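2026-03-12

Reran the approach policy in simulation overnight with the new randomization ranges. Lighting direction, floor texture and rack yaw now vary per episode; table height stays fixed until the contact model is sorted out. 1,768 episodes finished before the Kerley node dropped its license. Enough to look at.

Success on the held-out set is up, but the gain sits almost entirely in episodes where the rack faces the arm within a small angle. Past that the wrist solution flips and the planner times out. Viktória Boros thinks the reward on end-section alignment is too steep near the goal. I think it is the depth noise — black gripper against black equipment leaves very little to segment.

Checked episode 44 by hand. Rack rotated toward the base, hard shadows on the tabletop, fingers at the front of the equipment. 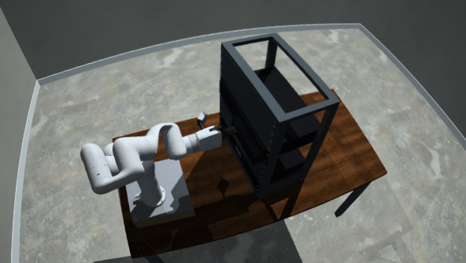
To do

Lower the alignment weight and rerun 200 episodes on the same seeds, so her explanation and mine can be separated.

Log the joint state at every timeout. The Skurkamier script only keeps the last one.

Ablate shadows alone. We have been changing shadows and floor texture together since June, and the Fasdale report can't claim anything about either.

Ask Kerekes for the real rack's hole spacing. The model came in with 3 different unit conversions and I trust none of them.

Insertion itself still untested. Leave it until the timeouts are under control.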